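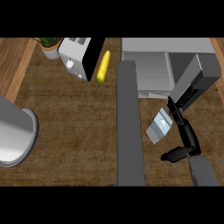 # Catch-up mechanics

In online multiplayer games, a **catch-up mechanic** is a rule or system that lets new or returning players reach the strength of established players in less time than those players originally needed. Such systems are most common in massively multiplayer role-playing games, where character levels, equipment and currencies build up over months or years.

## Types

### Accelerated experience

The simplest form raises the experience earned below a set level. In *Sasow*, characters below level 40 receive double experience from quests, while those at or above it earn the normal amount. Some games tie the bonus to time away instead, storing "rested" experience that is spent as the player completes activities.

### Equipment resets

Many games release stronger equipment with each major update, so that items from earlier content lose most of their value. A returning player can then skip older dungeons and begin with the current ones. *Skindoleo* hands out a full set of starter equipment at the opening of each season, which lasts 16 weeks.

### Level scaling

Scaling adjusts a character's statistics to suit an area or a group. A newcomer may play beside a veteran without either one being much stronger than the other. The method does not shorten progression – it only hides part of the gap while the group is together.

### Purchased boosts

Some publishers sell items that move a character directly to a high level. These are usually limited to one per account or are bundled with an expansion.

## Example of use

*Herrera*, developed by Allari, launched without any catch-up system. Its ranking points never expired, and players who joined after the first year could not enter the top division through normal play. An update released in May 2019 added a weekly cap that grows for each week missed, up to a limit of 1,132 points. It also added a returning-player status, granted after 31 days of absence.

## Reception

Supporters hold that catch-up systems keep the player population from splitting into separate groups and make it easier for friends to play together. Critics among long-term players argue that the systems lower the value of earlier effort, especially when rare items become easy to obtain. A common compromise is to make power available quickly while keeping titles, mounts and other cosmetic rewards tied to their original period.

## See also

- Experience points
- Level cap
- Power creep
- Seasonal content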